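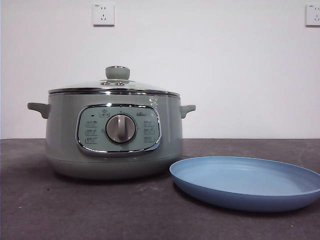

Enikő Kozma reckons the Corarness supper club should have moved out of the old chapel hall two winters ago, and having sat through the April supper in my coat and scarf, I'm with her. Well, it's happening at last! From next month we're going to be in the back room at Bodnár, the bakery on Sakska Street, which shuts at three and has been sitting dark every evening since they stopped doing pizzas.

I went round on 14 May 2025 to have a nosy. It's smaller than I'd remembered (the pizza oven has gone and there's a dresser in its place) but it's warm, the lights work and there's a proper sink with hot water – if you ever washed up at the chapel you'll know why I'm going on about it. Benedek Antal has measured up and says 2 long tables will fit if we shift the coat rail into the passage.

Money, then. The hall wanted £2,000 for the year from this summer, up from £958, and that was before heating. Bodnár are asking for a share of the ticket money and nothing up front, so the price of a supper stays where it is. Children still eat free if they come with a grown-up who's paid.

The first one in the new place is a soup night. Xiomara Kasprzak is doing her sour rye soup, the one with the egg in, and Lionel Royer has promised leek and potato for anyone who's not feeling brave. I've put myself down for bread, by which I mean I'll be buying it from the front of the shop like everybody else. If you can bring a pan of something, tell Xiomara first, as last time we had three lots of lentil and no pudding at all.

A few people have asked about parking. There isn't any on Sakska Street after five, so use the one behind the library and cut through by the chemist – the gate's open till ten. The step at the bakery door is a bit steep but there's a side way in that's flat, and Dindo Navarro will be standing there with a torch from half past six.

Names on the sheet in the bakery window, please, and put down any allergies next to them.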